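Altum-Vorverstärker am Plattenspieler einrichten

Kategorie: Anleitungen > Hören > Vinyl & Folk

4. Pegel und Auflagekraft einstellen

Die folgenden Schritte gelten für den Altum ab Baureihe 13 in Verbindung mit einem gewöhnlichen MM-Tonabnehmer. Der Hersteller verspricht auf dem Karton, dass alte Country- und Folkpressungen damit »wie im Studio« klingen. Davon sollte man erst einmal nichts glauben. Ein Vorverstärker macht aus einer müden Pressung keine gute, und die meisten Klagen, die uns erreichen, haben mit einem falsch eingestellten Tonarm zu tun.

4.1 Gerät und Plattenspieler vom Netz trennen. Der Schalter an der Front des Altum trennt das Gerät nicht vollständig, auch wenn das Kurzblatt etwas anderes nahelegt.

4.2 Cinchkabel anschließen, Rot rechts, Weiß links. Die Masseleitung an die Klemme GND schrauben und handfest anziehen. Das vergoldete Zubehörkabel von Rurnik können Sie verwenden. Wir haben im Januar beide Kabel verglichen und keinen Unterschied gehört.

4.3 Tonarm ausbalancieren, bis er frei schwebt. Danach die Auflagekraft nach dem Datenblatt des Tonabnehmers einstellen, nicht nach Forenbeiträgen. Die Skala am Gegengewicht ist bei günstigen Armen ungenau, eine einfache Tonarmwaage hilft.

ACHTUNG: Nadelschutz während des Ausbalancierens aufgesetzt lassen, beim Wiegen abnehmen. Eine verbogene Nadel ist kein Garantiefall.

4.4 Verstärkung auf die niedrigste Stufe stellen und beide Geräte einschalten. Vor dem ersten Ton 20 Sekunden warten.
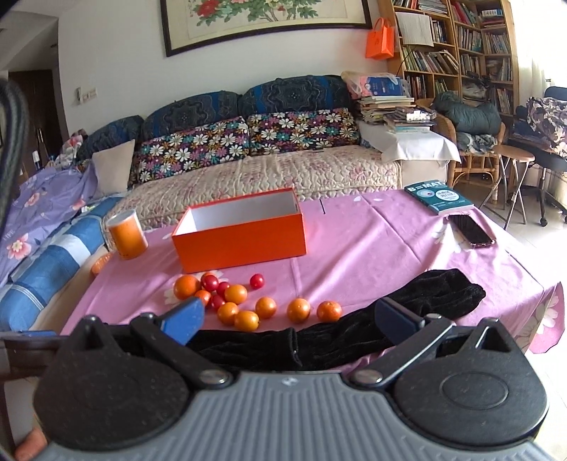

4.5 Testplatte auflegen. Gut geeignet ist eine Aufnahme mit einer einzelnen Stimme und Steelgitarre, zum Beispiel die erste Seite von »Grinomwood« (Beaulieu, Bestellnummer 131). Zischen die S-Laute erst gegen Ende der Seite, stimmt meist die Justage der Nadel nicht. Zischen sie von Anfang an, ist womöglich die Nadel verschlissen.

Hinweis: Als »audiophil« beworbene Neuauflagen taugen nur bedingt als Referenz. Beaulieu gibt für die Neuauflage 1.000 Exemplare an und schweigt sich über das verwendete Band aus. Wer eine gebrauchte Erstpressung besitzt, nimmt lieber diese.

4.6 Verstärkung stufenweise anheben, bis die Lautstärke der Ihres CD-Spielers entspricht. Brummt es dabei, zuerst die Masseleitung prüfen, dann den Abstand zum Netzteil vergrößern.

4.7 Den Schalter WARM auf der Rückseite auf AUS lassen. Er hebt die unteren Mitten an, was bei Banjo und Fiddle schnell dumpf wirkt. Wem das gefällt, der darf ihn einschalten, mit Originaltreue hat es nichts zu tun.

Eine Einspielzeit, wie sie im Handel gern empfohlen wird, konnten wir nicht nachvollziehen. Klingt das Gerät am ersten Abend schlecht, beginnen Sie wieder bei 4.3.

Stand: 21. Juli 2023

13 Kommentare | 20-mal geteilt

Ähnliche Anleitungen
Platten waschen ohne Maschine
Brummschleifen finden
Rurnik-Kopfhörerverstärker: Erste Schritte
Gebrauchte Countryplatten beurteilen
Tonabnehmer wechseln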